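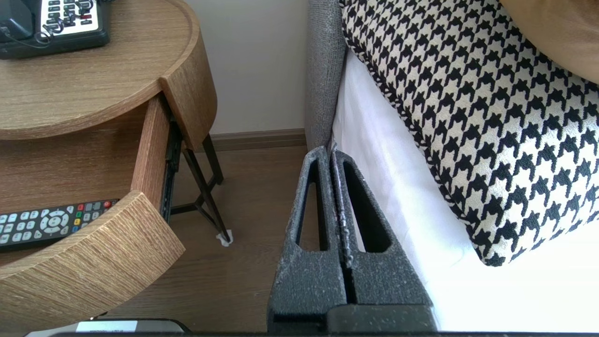

Stellow Guest House, Housekeeping and Rooms Team
Room Guide, part 4: Setting the bedside clock radio

Please do these steps after each power cut, and also when daylight saving changes. The clock does not keep the time without power.

1. Plug the adaptor into the wall. The display will flash.
2. Hold the CLOCK button until the hour stops flashing.
3. Press + or - for the hour. Look well at the small PM dot, many of us forget it.
4. Press CLOCK again and set the minutes in the same way.
5. Turn the alarm switch to OFF. Check both alarms, 1 and 2.
6. Put the volume at the lowest level.

Note: In the rooms on the Plesumcombe side the radio signal is weak. Unroll the aerial wire fully and let it hang behind the furniture.

Caution: Do not use the adaptor of the telephone. The plug fits but the voltage is different. We lost one radio by this in February.

If the display stays dark, write the room number in the fault book and tell Rocío Núñez. Spare adaptors are in cupboard 152.

Revised August 24, 2008, B. Nadar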